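Bogdan and the Broken Bowl
Workshop gallery, Brudstead
Posted Monday, September 28, 2026

Okay, so a few of you have heard the short version of this at the pub in Flosport, and the short version keeps getting more dramatic each time it comes back to me. There was no fire. Thoa did not lose a finger. One bowl died, and I had a very bad afternoon, and I've been meaning to write it up properly for the page.

If you're new: Bogdan is our two-armed robot. He stands at the back of the workshop behind a yellow line and he's been learning to set and clear a table. He learns from recordings we make by hand, holding a gripper in each fist and doing the job ourselves – plates over here, bowls over there, put it all back, do it again. It's slow and a bit hypnotic and your wrists know all about it the next day.

What happened

We'd put a fresh batch of recordings through on the Friday, left the training going over the weekend (I checked on it from the couch far more often than was healthy), and came in keen to see what he'd picked up. Teodor Olteanu was on the stop button. Thoa Chu was at the laptop. I was standing where I'm supposed to stand, holding a coffee I wasn't supposed to have in there.

First run, he reached for a bowl with his left arm, which was fine. Then the right arm came up as well, much faster than I liked the look of, and headed for exactly the same bowl. The two of them met over the tablecloth. There was a crunch from the right wrist, the bowl went sideways off the table, and Teodor hit the stop. Everything froze with the arms tangled together like somebody trying to fold a fitted sheet.

Teodor was quick, I want that on the record! But quick still wasn't quick enough, and that bothered all of us more than the bowl did.

What we found

We blamed the wrist first. It's a Wulletti joint and it had been making a grumbly noise since April, so it was an easy thing to point at. I had it off and on the bench before lunch. There was a chip out of the cover from the knock, but the joint turned freely through its full 360 degrees and the readings were clean. So I put it back on, feeling a bit rude for having accused it.

Then Thoa started going through the recordings one by one, and that's where it was. In 5 of the 65 files, left and right were swapped. Our own sorting script decides which recording belongs to which hand, and it does it by which one starts first. Most of us pick up the left gripper first out of habit. I'd done a session where I picked up the right one first. That's it, that's the whole thing. I wrote that script, too, so there wasn't anyone else to glare at.

Would five muddled files really do that? Thoa thinks they were enough, as they were nearly all of the recordings where the bowls sat on the far side of the table. So whenever Bogdan saw bowls over there, half his lessons said left and half said right, and he went with both. I'd have said it was the wrist right up until she played two of them side by side for me. After that I went quiet and made everybody tea.

The speed was a separate problem and a worse one. We have a slow setting for first runs on anything new. It's supposed to be on by default. It had been turned off for a demo and never turned back on, and the checklist by the door didn't mention it. The checklist mentions the lights, the kettle and whose turn it is to sweep.

What we've changed

The script no longer guesses. Whoever is recording now closes the left gripper twice at the start, and the file gets thrown out if that isn't there. I've already forgotten it a couple of times and had my files thrown out, so I can report that it works.

Slow setting now comes on every time Bogdan is powered up, and you have to go and turn it off with the key. Teodor keeps the key. Please don't ask me for the key.

There's also a limit on how close the two arms can get to each other, which I'd always meant to put in and hadn't. It makes him a bit timid over small plates. He sort of hovers. We'll loosen it once we trust him again, and Teodor will be the one to say when that is.

And there's no coffee past the yellow line. Yes, all right.

The gallery 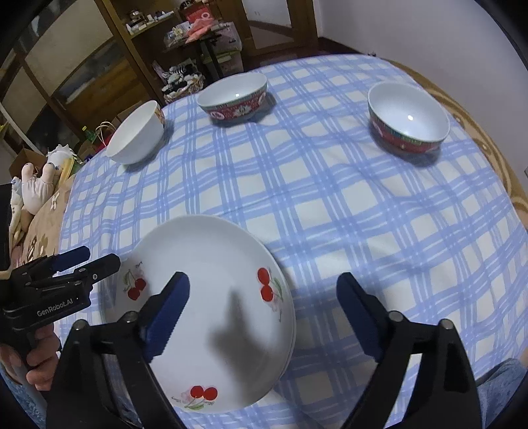
Both grippers at the table – cherry plates up close, three bowls along the far side.

I'm very fond of those cherry plates. There was some debate about whether we should be using proper dishes at all, and Thoa found a box of grey plastic ones that would bounce nicely if dropped. We gave them a go on Bogdan and he was hopeless, but then so was I, as they're slippery little things and they all look alike from above. For now the plastic ones are for first runs only and the nice dishes come out once a run has gone cleanly at slow speed.

A few people wrote in after the last gallery about checked tablecloths, and whether the pattern confuses the cameras. On our setup, not that we've noticed. Wrinkles are more of a nuisance, if anything. A bowl set down on a fold can sit a touch crooked, and Bogdan gets fussy about it and nudges. I used to smooth the cloth out before every recording and Thoa told me to stop it, because real tables don't get ironed between courses. She's right, and my recordings are a lot messier now and probably better for it.

If you record for us at home, could you please check your older files for the left and right mix-up? Open one, wave your left hand about in your mind, and see whether the file agrees with you. Anything doubtful, send it to Thoa with "swap" in the subject line and she'll sort it. Don't try to fix them by renaming. I tried that with 2 of mine and made a proper mess of it, and she had to dig the originals out of the backup.

Bogdan is back up and running as of this week, on slow, with the plastic plates. He cleared the whole table yesterday and put a spoon in a bowl, which we hadn't taught him, so I'll be looking into that next.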